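Comparison of Two Finger Designs for Picking Mixed Objects from a Metal Bin

Group project report, second year, Automation Laboratory

1. Aim

The project compared two sets of fingers on the same two-jaw gripper. The task was to pick small objects of different shape and stiffness out of a metal bin and release them over a tray. The first set, called Sandness in this report, has rigid fingers with flat inner faces. The second set, called Terix, has narrower fingers with a short compliant section near the tip. Both names are the group's own working names.

Two questions were set at the start of term:

How often does each design complete a pick at the first attempt?
Which objects account for the failures?

Cycle time was recorded but was not a main result. The arm speed was limited for safety and was the same for both designs.

2. Equipment and control

The arm, the bin and the pendant were those already installed in the laboratory. The gripper was driven through the Shimada controller board, which accepts a target width and a current limit. The current limit was fixed after a short calibration and was not changed between designs.

Pick positions came from a fixed camera with a view into the bin. The vision script, Puseven, was written by a previous project group. It separates objects from the background by colour and returns a centre point and an angle for each one. We changed only the thresholds. Scratched metal returns bright patches under the ceiling lights, and with the original settings these were sometimes reported as objects. Raising the minimum area removed most of them.

The camera was recalibrated every time the bin had been moved. Until the bin was clamped this was needed before each session.

3. Method

A trial was one attempt to pick one object. The operator placed the objects by hand, started the script and recorded the outcome. Each outcome was put into one of four classes: success, slip during lift, missed contact, or stopped by the operator. An object that left the floor but fell before reaching the tray was classed as a slip.

The objects were a mixture of solid blocks, toy figures and soft items. They were not sorted by colour or size before placing. No object was fixed to the floor of the bin, and objects were allowed to touch one another.

In total 129 trials were carried out. Of these, 7 were stopped by the operator, all with the Sandness fingers and all when a finger was about to meet a side wall. The stopped trials were counted as failures.

4. Results

The Terix fingers gave the higher rate of first-attempt success. The difference was small for solid blocks and larger for soft items.

Failures over the whole test came to 44, including the stopped trials. Missed contact was the most common class for both designs. It occurred mainly when the angle returned by Puseven was wrong, which happened with rounded objects that have no clear long side. Changing the fingers had little effect on this class.

Slips during lift were mostly with soft items. The rigid fingers closed on a fold of material and the rest of the item pulled it free. The compliant tips held a larger area at the same current limit.

5. Observations by object type

5.1 Blocks. Both designs were reliable when the block lay clear of the walls. Beside a wall, the wider Sandness fingers often had no room to open.

5.2 Toy figures. Results depended on how the figure was lying. When two figures touched, the camera script tended to join them and return a centre point between the two.

5.3 Soft items. A folded item with raised points was easier to grip than a flat one. Approach height mattered more than jaw width, as a fingertip that stopped slightly too high closed above the material.

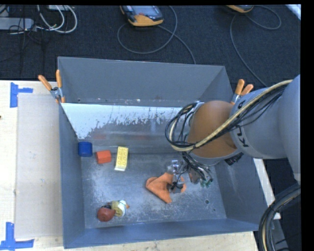 6. Sources of error

Placement was done by hand and was not random in a strict sense. The later trials were also run by operators with more practice, and most of the Terix trials were late. Wear on the compliant tips was visible by the final Friday session but was not measured.

7. Further work

The order of the two designs should be mixed within each session. The camera script needs a way of separating objects that touch, and the approach height should be set from a depth reading. A narrower rigid finger should also be tested, so that the effect of width can be separated from the effect of compliance.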